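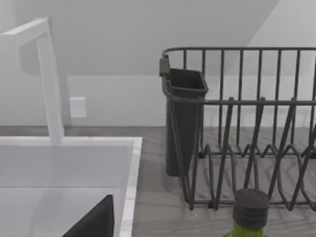

March, morning session. Simulation Group, Vistby laboratory.

The comparison of the two end effectors was resumed at 8:30. As agreed at the last planning review, the Vultico parallel gripper with angular fingers is to be run against the Lema adaptive gripper in the same rendered kitchen, on the same arm model and with the same controller gains. The kitchen set is the white one, with the sink, the dish rack and the microwave oven. Lighting, textures and joint friction are held at the values recorded in the February settings sheet. Only the gripper and the wrist camera offset change between runs.

The first batch consisted of 1,000 episodes with the Vultico fingers. Of these, 591 were marked as completed by the automatic check. I do not consider this figure final. The check accepts any episode in which the target has moved by the required distance, and it takes no account of how the contact was made. A sample of 100 completed episodes has been set aside for review by hand, and until that review is finished the number should not be quoted outside the group.

The bottle task gave the least trouble. The cap is ribbed and narrow, and the fingers closed on it well when the approach was vertical. With a tilted approach, the left finger tended to strike the wire rack before the grasp was complete. The contact solver handles thin wires poorly at the present step size, and in several episodes the rack jumped sideways in a manner that no real rack would. I have halved the step size for the rack only. Run time per episode has risen, but it remains within the allowance for the shared machines.

A note on the utensil holder, which has been raised before: it is modeled as a separate body that hangs from the rack by a clip. During the warm-up runs the holder was treated as fixed to the rack. It should be free. The setting has been corrected and the warm-up results have been discarded.

At 11:15 work moved to the microwave door. This is the part of the study on which the choice of gripper will most likely depend. The handle is a slender vertical rod that stands only slightly clear of the door, and a finger must pass behind it or close around it from both sides. The angular fingers taper to a point, and on paper that ought to suit a narrow gap. In the simulation the result depends almost wholly on the first few millimeters of alignment.

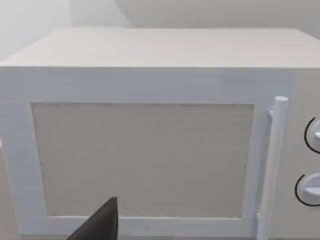

The wrist camera is the weaker element here. At close range the appliance takes up nearly the whole view, and white surfaces against pale gray walls give the pose estimator very little to work with. The estimate drifted most when the handle was near the side of the view. The knobs were of some help, as they have a dark outline and can be located even when only part of each one is visible. I propose that the estimator be given the knobs as a second reference, with the handle position derived from both.

Two camera offsets were tried before lunch. The first is the one supplied with the Gimilero arm package. The second is set farther back along the wrist and tilted slightly downward. The second offset keeps more of the door in view during the approach, but the finger then covers a larger share of the lower part of the image. For the present the supplied offset is retained, so that the comparison with the Lema gripper is not affected by a change made halfway through.

Controller: no change to gains. The impedance setting on the wrist was questioned during the noon call, on the grounds that a softer wrist would forgive small errors at the handle. This is probably correct, but it would favor one gripper over the other to a degree we cannot yet state – the Lema fingers already bend under load. The matter has been entered on the list for the next round.

The Lema batch was started at 2:40 in the afternoon. Its first attempt stopped early with a missing collision mesh for the left pad. The mesh was found in an older folder, copied across and checked against the drawing. The batch was then restarted from the beginning with the same random seeds. Partial results from the stopped run have been deleted and will not be merged.

Storage now stands at 2,289 saved episodes, counting earlier door trials that are kept for reference. The older trials use the previous friction values and must not be mixed with the present ones. I have moved them to their own directory and changed the permissions to read only.

Outstanding at close of day: hand review of the sample; the second reference for the pose estimator; written confirmation of the pad dimensions from Lema; a decision on whether faucet contact should end an episode or merely be logged. At present it is logged. The Lema batch is left running overnight, and the log is to be read before any new job is submitted.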